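Jobs > Paid studies > Nistorholm
Filed under: Participants wanted, Robotics & Automation
Last updated: Sun 23 August

Hi, I'm Waltraud Rathjen, and I'm looking for people with patient hands and a bit of a suspicious streak. We record everyday table jobs with hand-held grippers — one in each hand — and the recordings teach a robot arm called Cui how to do the same jobs. In the spring Cui closed its fingers on a box and didn't let go. The release command went out, the jaw stayed shut, and the arm kept pulling until Henrik Janssen hit the stop. He got away with a pinched thumb and a bad mood, but we took the whole thing very seriously and stopped work for weeks.

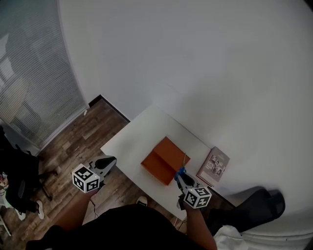

What went wrong with the gripper?
A worn spring let the jaw stick shut while the sensor kept reporting it as open, so the software believed everything was fine and carried on.

Helmut Wegener went back through 691 recordings and found the same mismatch hiding in plenty of them, which means Cui had been learning from bad data too. (Helmut was not fun at lunch that week!) Prason has rebuilt the jaws, and now we need fresh recordings, plus people who'll speak up the second something feels off.

You'd pick things up, move them, open and close boxes, put them back, and do it all over again. Sessions run up to 4 hours with plenty of breaks, and we'd like you for 3 sessions in October. The grippers get heavy by the end, I won't lie.
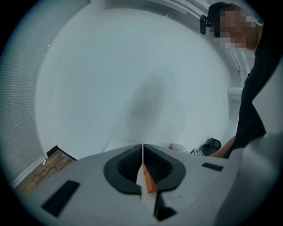
If a finger drags, clicks or opens late, you say "stop" and set the tool down, and one of us writes it up. You get paid the same whether we record all afternoon or spend it chasing one squeaky hinge. You won't be anywhere near Cui while it's powered, either — the arm lives in its own locked room at Ritex.

Pay is 100 euros a session. You need to be over 18, fine with standing, and free of wrist trouble. No tech background needed. Lefties, please apply, we're short on you!

Write a few lines to Finn Tiedemann at the Nistorholm front desk and tell him which afternoons suit you. Raffaele Palumbo does the safety walk-through before your first session, and it's paid time too.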